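What I learned about getting a genetic test covered by insurance

26th April
Posted by the author of Kitchen Table Notes
4 min read

My doctor brought up hereditary colon cancer testing at my physical last September. Two relatives on my father's side had it before they were 50, and she thought I should see a genetic counselor. I said yes without asking what any of it would cost. 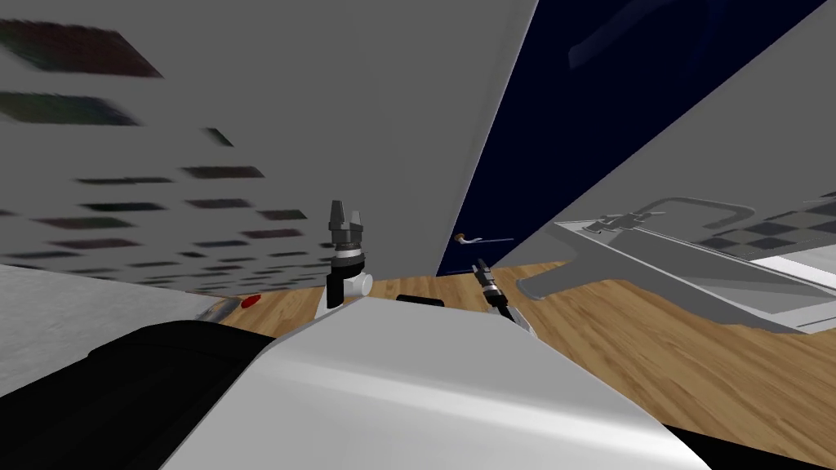 The first thing I did was call my insurance company, Drureck. The person on the phone told me genetic testing was covered "when medically necessary." I asked who decides that. She said my plan did, based on a written policy, and that she could mail it to me. It came nine days later and was mostly a table of conditions and test codes. Lynch syndrome, the one my doctor was concerned about, had half a page to itself.

Under my plan, you need a qualifying family history, a session with a counselor before the test, and prior authorization. I had the first one. The counselor was harder. The clinic in Tusau had a wait of 84 days for an in-person visit. They also did video visits, and I got one of those in under three weeks. If you are offered video, ask whether your plan treats it the same as an office visit. Mine did, but I had to call twice to get a straight answer.

The counselor spent most of an hour on my family tree. I wish I had prepared more. She wanted ages at diagnosis, which side of the family, and what kind of cancer each person had. I knew that one great-aunt had "stomach trouble" and that was all. I spent the next weekend on the phone with cousins and sent her a corrected version.

She ordered the panel through a lab called Furkedard. The lab was in network, but the clinic's usual lab was not, and they would have sent it there if I hadn't asked. The out-of-network price on the estimate they gave me was $674. My share through Furkedard came to $242, because I hadn't met my deductible for the year.

Then Drureck denied the authorization. The letter said the family history was insufficient. When I called, it came out that they had received the first version of my family tree and not the corrected one. The counselor's office sent the right pages with a short letter, and the approval came through 11 days after that. I never had to file a formal appeal, though I had the form filled out and ready.

The test itself was a tube of blood. Results took a little over two weeks. I am not going to go into them here, partly because some of it concerns my relatives and they haven't all decided what they want to know. I will say that I have a colonoscopy on the calendar and I would have had one either way.

Something I did not know going in is that the federal law on genetic discrimination covers health insurance and most jobs – it does not cover life insurance or long-term care insurance. My counselor mentioned this at the start and asked if I wanted to wait. I already had a small life policy through work and decided to go ahead. A friend in Mthembu bought her policy first and tested after.

I still have one open bill, $208 for the video visit, which was coded wrong. The clinic says they have resubmitted it. I keep all the letters in one folder with the date of each call written on the front, and I have used it more than I thought I would.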